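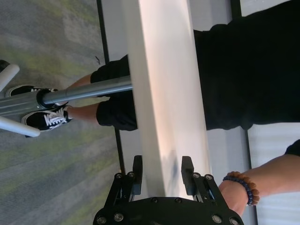
Gripper and the white tabletop edge.

Finally got back to the Mitedlow hand pump, the one that came in from Skernesbridge in May and has been sulking on my shelf ever since. Complaint on the tag was "won't hold." Well, no, it won't! Pumped it up against the short cylinder with the gauge on and it climbed nicely to about 224 bar, then started sliding down as soon as I let go of the handle. Wiped everything off, tried again, same slide.

First guess was the coupler, so I swapped in the spare hose. Still dropping. Then I capped the pump right at the outlet to take hose and cylinder out of it altogether, and it dropped anyway, so it's inside the pump. Release valve or the outlet check. My money's on the check ball seat.

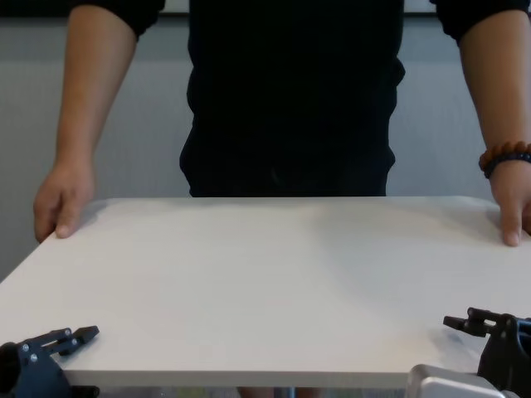 Hands on the far side of the table.

Jolanta Piątek thinks I'm wrong and that it's the release valve, and she's been right on the last two of these, so we'll see. I pulled the release screw to please her. Tip has a faint ring worn in it but nothing I'd call a groove — I'd have put it straight back. Bagged it anyway. There's one seal kit left in the Wieczorek drawer and I've ordered two more from Domum, plus a quart of oil (what came out was pretty brown and smelled like an old lawnmower).

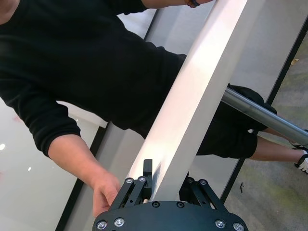 Page last changed September 28, 2023

Still to do: get the check ball out and look at the seat under the good lamp, then refill, bleed, and leave it under pressure for 7 minutes with the outlet capped. Ok-hee Ham has the small gauge adaptor, need it back before then. Also the handle pin is not the original, looks like somebody's cut-down bolt. Works fine. Leaving it alone unless Jolanta catches me.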